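Kouris Spread: two-arm jam and bread demonstrations

Hello, and thank you for stopping by. This is the data card for Kouris Spread, a set of teleoperated demonstrations we put together at the Barnbridge lab to study a fairly narrow question: does a policy do better at messy, sticky food tasks when it gets a view from each wrist as well as the usual overhead one? We had a hunch that it would, and the set grew out of that hunch.

What's inside

The release holds 3051 episodes of two-arm tabletop work with bread, a spoon and a jar of strawberry jam. Each episode has 3 video streams, joint positions for both arms, gripper openings and a short written instruction. Operators were asked to work at whatever pace felt natural, so episode lengths wander quite a bit. We left the slow ones in — they have been more useful to us than we expected.

Two wrist views, to give you a feel for the data:

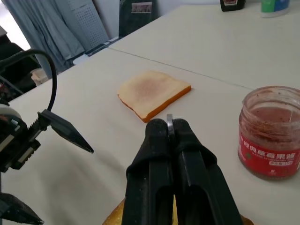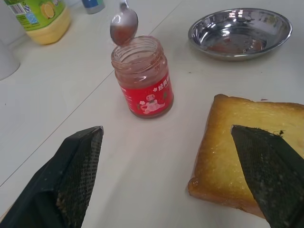
Wrist views from the jam task. First: a slice with a faint smear on it, next to the open jar. Second: a spoonful of jam above the mouth of the jar.

How we used it

We trained the same policy twice, once on the overhead stream alone and once on all 3 streams, and kept everything else fixed. Both runs used the Rultura training code with its default settings. We held back 500 episodes for checking and never trained on them. The version with wrist views had lower action error on the held-back set, and the gap was widest in the stretch where the spoon goes in and out of the jar. Please take that for what it is, an offline number. We are still working on a fair way to score the spreading itself, and suggestions are very welcome!

Known rough spots

Clear glass and shiny metal are hard on depth estimators, so we don't ship depth. The fingers hide part of the table in many wrist views, and masking them out made our results worse.

Loading

The Ollton reader opens the files directly. Start with the 1080 episodes in the folder called "small" if your disk is tight.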